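We got to the Momau workshop before noon, after 20 miles of gravel from Jaltunlow. Hsiu-ying Tse rebuilds old sidecar outfits there and had seven in the yard, two of them sold.
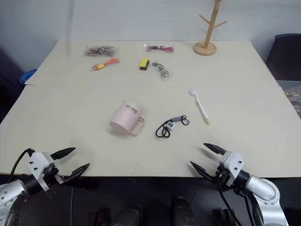

She let Pui-shan ride the older one to the river and back. It pulls left under braking and the gearbox wants a firm boot, but it climbed the bank in second with me in the chair. Rental is by the week, with a deposit, and tires are extra. We booked two bikes for four of us in October.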